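Household Tasks Working Group, Cevora
Minutes of the November meeting

Present: Carola Ackermann (chair) and 13 members. Apologies were received from the Asiscombe office.

1. Minutes of the last meeting
Approved with one correction to the spelling of Woldegiorgis under item 4.

2. Kitchen trials in simulation
The chair reported on the Clundano kitchen set. The chores under review are picking items up off the floor and handling produce at the cabinet shelves. Members were reminded that all results to date come from simulation.
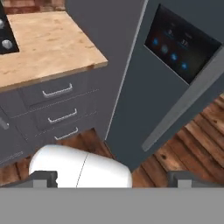
Floor pickup remains the weaker of the two chores. Woldegiorgis asked that smooth, rounded objects be scored separately, as a combined score hides where the trouble lies. Agreed.

3. Cabinet work
Discussion turned to reach. Members differed on whether an open door should count as an obstacle or as part of the task. The chair noted that a person at home works around the door without thinking about it — the trial rules should expect the same of a machine. 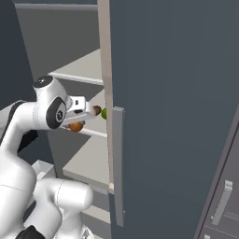 It was agreed that contact with the door will be logged but will not end a run. The limit for each run stays at 3 minutes. A proposal to shorten it was withdrawn.

4. Produce
The group reviewed the produce list. Mixed shapes are to be kept, and no item will be dropped for being hard to grip.
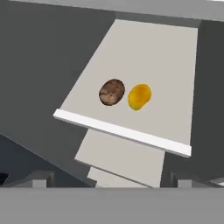
Item 4: brown and yellow produce on a light gray surface.

Asiscombe had asked in writing whether bruising could be estimated. The chair replied that the present model does not support this. Deferred. 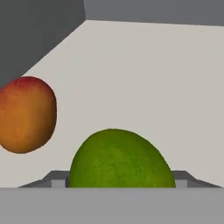 Item 4: green mango between the gripper fingers, second mango at left.

5. Readiness for home use
After discussion the group recorded its view that putting away groceries without supervision is not yet ready for a home trial. Two members asked that their dissent be noted.

6. Actions
Woldegiorgis to circulate revised scoring sheets.
Chair to reply to Asiscombe.

The meeting closed at 16:00.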